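Ostonton Pick-and-Place Data Collection: Progress Report to the Poirier Fund, 8/6/20

Hi all, time for another update from the bench! Short version: the collecting is going well, the labeling is lagging, and I have one money question at the end.
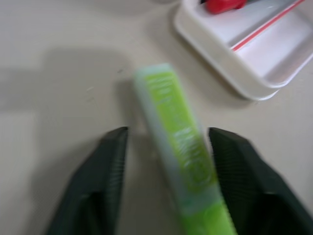

When I last wrote, I was still fighting with the recording setup and had very little to show you. Since then we've moved everything over to Runder (our in-house logging program), and I can run an arm session without babysitting the computer the whole time. As of this morning we have 952 good demonstrations saved. The target in the grant is 2000, so we're a bit short of halfway, but the pace has picked up a lot.

We steer the arm by hand for every demonstration, and each one covers a single pickup and a single placement. I try to get through 100 in a long session, though my wrists start complaining well before that. I've been changing the starting angle of the item between runs, because the first model we trained (the one I was so excited about in my last report) had mostly seen things lined up square to the table and got very confused by anything lying crooked. Lesson learned! Slanted starts are now a regular part of the session plan.

A few things that are bugging me:

Blur. The wrist camera smears the picture when the arm moves quickly, and printed lettering goes to mush. I've decided to keep those runs in the set, since the finished system will have to cope with the same thing, but I tag them so we can train with and without them and compare.

Shadows. The arm throws a big one across the tabletop. I'd like to try a second lamp, and also record some sessions with the lights as they are now.

Labeling. We have 2 people checking clips, both part time, and they're a good stretch behind me. I've slowed down on new recordings for a couple of weeks so they can catch up.

Next up is training on the Sovia machine, which we've booked for September. I'll send success rates as soon as I have some I trust.

The money question: could we shift what's left of the travel budget over to labeling hours? I don't expect to go anywhere this year, and the extra checking time would help us right away. A quick yes or no by email is fine.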